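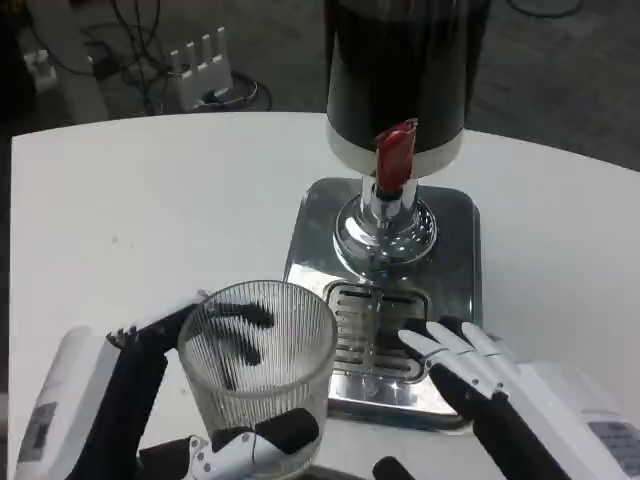

The drinks table

By Ladan Moradi
March

We opened the new tasting room at Ceker this autumn, and many neighbours asked me what we have put in it. My favourite corner is the white table where guests can pour their own drink. The dispenser has a tall black tank, a white band and a red tap lever, and everybody remembers the colour of the lever before they remember my name.

The steel plate under the tap shines like a mirror. I polish it in the morning with a dry cloth — vinegar is too strong in my opinion, though my colleague Arnout Dijkstra does not agree. The ribbed glasses are the only ones we put out here. They feel good in the hand and do not slip easily, also when somebody has cold fingers.

1. The steel and the slots

Chrome base, a row of slots along the front, and a round dark mesh grille above them. I use a soft brush for the slots and I go slowly, from left to right. For the mesh I have no good method yet, so advice is welcome.

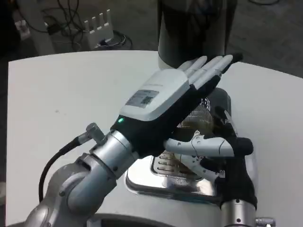
2. What we pour

In the warm months it is lemon and mint, made the evening before. From April we change to apple with a little ginger. Maricica Cozma prepares the syrup at home and brings it in jars of 700 millilitres, with the labels written by hand. Please bring the empty jars back to her, she is always short of them.

The room is open from two o'clock in the afternoon. Children are welcome at the table with an adult, and the glasses go on the tray beside the sink when you have finished.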